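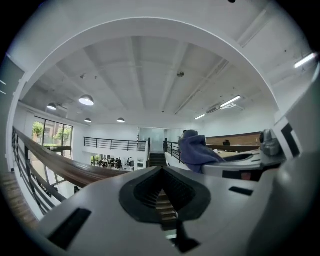

Re: Heating a two-level room with a tall ceiling

gravelpit68
Varnel quoted me 3,231 for a ceiling fan and a bigger radiator downstairs. Says it'll cut my bill by a third. Anybody believe that?

Mossback
A third of what? Ask for it in writing.

tilda_k
We put in a Skulten fan in July and I like it. Upstairs isn't stuffy anymore.

Mossback
In July. So you haven't paid a winter bill with it yet.

tilda_k
Fair, but I can feel the difference.

jbaert
I'd skip the radiator. Fan only, 393 at Van den Broek, and see how January goes - you can always add more. - Joris Baert

gravelpit68
Posted 12/22/13
Asked Varnel where the third comes from. They sent me a brochure.

Mossback
Figures. I'd still try a heavy curtain at the stairs first, mine was 128.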